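La bandeja blanca, por fin

Viernes, casi medianoche, escribo esto con el té al lado y sin releer, así que perdonad los dedazos.

Lleva meses pasando lo mismo. Abro el armario del taller (bueno, "taller", el cuarto del fondo con una mesa grande) y se me viene todo encima. Tubos, bolsas de tubos, tapones de goma que no sé de qué son, un rollo de papel de lija, más tubos. En mayo conté lo que tenía para el sistema de riego del balcón porque iba a pedir más, y resulta que tenía de sobra. Repartido en cuatro sitios distintos. Cuatro. Una bolsa estaba en la cocina detrás de las lentejas, no preguntéis.

Total, que esta semana he dicho basta.

Antecedentes rápidos para quien llegue nuevo: llevo desde el año pasado montando jardineras colgantes con tubo blanco. Se cortan, se taladran, se unen, se cuelgan de la barandilla y dentro van fresas, menta, lo que aguante el sol de la tarde. La primera salió torcida. La segunda la tiene mi madre. La tercera va por la mitad y ahí está, apoyada en la pared, mirándome mal desde hace semanas. El plano original es de Anas Ghanem, que lo colgó en el foro de Golcombe y contesta a todo el mundo con una paciencia que yo no tengo. Gracias otra vez Anas, si lees esto.

El problema nunca ha sido el plano. Ha sido el caos. Cortar un tubo, dejarlo "ahí un momento", cortar otro, que el primero ruede, se caiga, se meta debajo del radiador. Buscarlo a gatas. Encontrar un lápiz que perdí en invierno. Volver a la mesa y no saber ya qué medida tocaba.

Primer intento de orden: cajas de zapatos. Fatal. Los largos no caben, los cortos se pierden en el fondo y encima el cartón se ablanda con cualquier gota. Segundo intento: un cubo alto, todos de pie como paraguas. Queda bonito una tarde. Luego quieres el de abajo y tienes que sacarlos todos, y el cubo vuelca, y vuelta a gatas.

Tercer intento: bandeja. Ancha, poco profunda, de las que se dejan encima de la mesa y se ve todo de un vistazo. Estuve mirando la de Tellitz, que es preciosa y cuesta lo que cuesta, y luego una de Ghasemi que tenía tapa pero los huecos eran cuadraditos, para tornillos y tal, no me servía. Al final, lo que yo quería eran canales. Largos, en paralelo, que el tubo se acueste y no se mueva. Nada más. Tan difícil no era.

Y debajo tela negra. Esto parece una tontería y es lo que más recomiendo de toda la entrada. Sobre la mesa clara no veía nada - tubo blanco, mesa blanca, armario blanco detrás, todo blanco, me dejaba piezas delante de las narices. Con el paño negro se ven hasta las virutas. Además no resbala tanto. El mío es un retal, 7 euros, le sobra un buen trozo que tengo doblado por si mancho este.
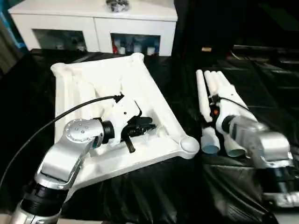

La bandeja con sus canales y tres tubos a la derecha, sobre el paño negro.

La bandeja tiene el borde levantado y las esquinas redondeadas, cosa que agradezco porque con la cadera me doy con todo. Y los canales largos, en diagonal tal como se ve desde ese lado. Es blanca, sí, ya sé que me acabo de quejar del blanco. No la había en otro color. Con la tela debajo se distingue el contorno y me apaño.

El sistema, si se le puede llamar así, lo voy cambiando sobre la marcha, pero de momento:

Los tubos enteros, en los canales, todos en la misma dirección. Nada de cruzarlos encima porque entonces ya no es una bandeja, es un montón con bordes.

Los recortes de menos de 12 centímetros van fuera. A un bote. Me ha dolido porque soy de guardar todo "por si acaso", pero en un año he usado cero recortes de esos. Cero.

Los que están a medias (cortados pero sin lijar) se quedan en el paño, a un lado, en fila y con las bocas mirando hacia mí. Así sé que falta el lijado. Si está en la bandeja, está listo. Si está en la tela, le falta algo. Antes lo llevaba con etiquetas de papel y se despegaban, o las escribía mal, o las dos cosas a la vez. Una ponía "corto largo". No tengo ni idea de qué quise decir.

El lápiz atado. Con una cuerda. A la pata de la mesa. No me miréis así.

Cosas que todavía no funcionan: las uniones en codo. No caben en los canales, son demasiado gordas y ruedan raro. Están en una bolsa colgada del tirador del armario y cada vez que abro la puerta me pegan en la mano. Se aceptan ideas. Mi hermana dice que un colador. Lo estoy pensando en serio.

Tampoco tengo claro qué hacer con los tubos muy largos, los que vienen enteros de la tienda. Ahora duermen detrás de la puerta y se caen cuando hay corriente, con un estruendo que el vecino de abajo ya me ha comentado en el ascensor. Con mucha educación, pero me lo ha comentado.

Ayer lijé los que faltaban de la tercera jardinera, con la radio puesta, y a gusto. Sin gatear. Me sobró tiempo y hasta barrí. Luego me di cuenta de que había marcado dos agujeros al revés, osea que mañana toca repetir ese tramo, pero eso ya es culpa mía y no del desorden. Los tramos para las jardineras los corto a 600 milímetros porque es lo que me da la barandilla, que alguien me lo preguntó en la entrada anterior y se me pasó contestar. Si la vuestra es más ancha no hagáis lo mismo, medid primero. Medid dos veces. Yo medí una, por eso la primera salió torcida.

También me preguntaba alguien por las fresas. Vivas. Pocas y pequeñas, pero vivas. La menta en cambio se ha comido media jardinera y empieza a asomarse al balcón de al lado, habrá que cortar. Si alguien de por aquí quiere esquejes que me escriba, los doy en un vaso con agua, solo pido que me devolváis el vaso.

Próxima entrada: o los codos o el suelo del balcón, según cuál me desespere antes. Tengo también pendiente enseñaros la regadera que compré en el mercadillo de Hekamcombe, que gotea por donde no debe pero tiene un pico muy largo y llega a las macetas del fondo.

Me voy a dormir que mañana quiero taladrar a una hora decente, por lo del vecino.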